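**Wotmont adopts inspection rules for wrist-mounted grippers**

11/07/2024

Wotmont has issued a revised practice note for work cells in which a robot arm carries both a gripper and a wrist camera. The note applies to 46 cells at the company's Sketov and Breathnach sites. It replaces separate local procedures that set different intervals for checking fingers, housings and cable exits.

Under the new text, an operator inspects each gripper at the start of a shift and again after any contact with a fixture that was not part of the program. Finger surfaces are checked for nicks and lifted edges. The gap between finger and housing must be free of debris through the full stroke, and the check is made with the arm in a hold state and the drive disabled.
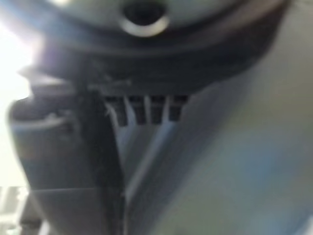 ### Camera records

The second part of the note covers wrist camera footage. Close-range frames may be kept as a record of finger position during a task, but they do not count as an inspection. Blur and glare at short distances can hide surface wear, said Kartini Pillai, who drafted the section. A finding must be confirmed by eye or with a handheld lamp before it is entered in the log.

Pillai's group reviewed 211 log entries from the previous year. Entries that cited only camera footage were sent back to the sites for a repeat check.

### Schedule

The rules take effect in January. Cells running the Drunder controller have two extra weeks to update their hold-state settings. Ifigeneia Katsaros, who manages cell safety at Sketov, said the site will retrain operators by shift and keep the old paper log in parallel until the changeover is complete. Requests for exceptions go to the site safety office in writing and must name the cell, the gripper type and the proposed interval.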